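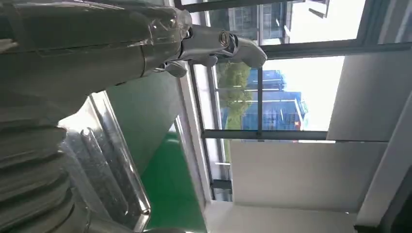 Attachment 1: arm and hand by the window

Ticket: inmate call records missing from export
Site: Pearce County Jail
System: Cleker Records, Etden server

Attorney asked for all October calls. The export stops at 500 rows, and 3 calls from the evening are missing.

Reran it with the page size set to 100. Same result.

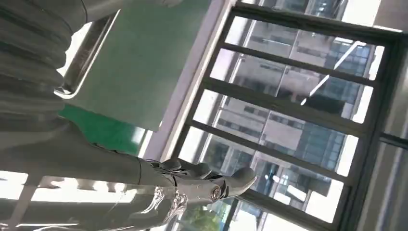 Ran it again from the Fliltesley office login and got 40 more rows, including the missing calls. Looks like a permissions filter on the jail account. Sent to the vendor. Ticket stays open.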